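Osora Wallpaper -- Ordering and Hanging FAQ

Updated in July. Prices and a few answers changed, the rest is the same as before. Still stuck? Email Carolina Serrano, mornings are best.

How much does one roll cover?
Our rolls are 20 inches wide. Measure wall height, add a few inches top and bottom, then work out drops. Big florals need more paper than stripes becuase of the repeat. Send us the wall sizes and we'll do the math free.

Can I order a sample first?
Please do. Dark colors look different at night. Samples ship flat, not rolled.

What's the batch number for?
Color matching. Same number on every roll or don't hang it. Batch 133 and batch 569 of the Candora print are both still in stock -- don't mix them, the teal is a shade off.

Do I need to prime?
New drywall, yes. Old glossy paint, sand it and prime. Old wallpaper, strip it. Going over the top nearly always bubbles.

Will a big floral be too much in a small space?
Matter of taste. Dark backgrounds can go on all the walls, not just one. Plain bright furniture holds up fine against it.

Large flowers on dark teal, side walls and back:

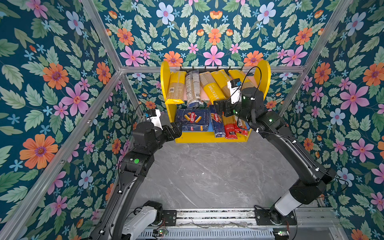
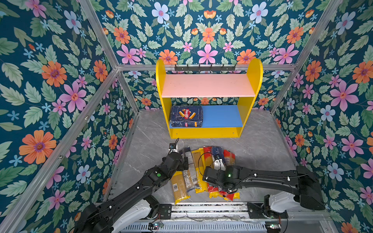
How long should I leave the paste before hanging?
Five minutes for paste-the-paper, folded in on itself, pasted side to pasted side. Paste-the-wall goes up right away. Check the label, we sell both.

Seams are lifting. What now?
Small brush, a little seam adhesive, press with a damp sponge. Wipe the extra off quick or it dries shiny. If its lifting all the way down, the wall was probably dusty.

Can I return leftover rolls?
Unopened, same batch, with the receipt. Cut rolls no. Samples no.

Do you have installers?
Two we send people to: Dorian Masson and Dima Tarawneh. They set thier own prices and book up early -- ask before you order paste.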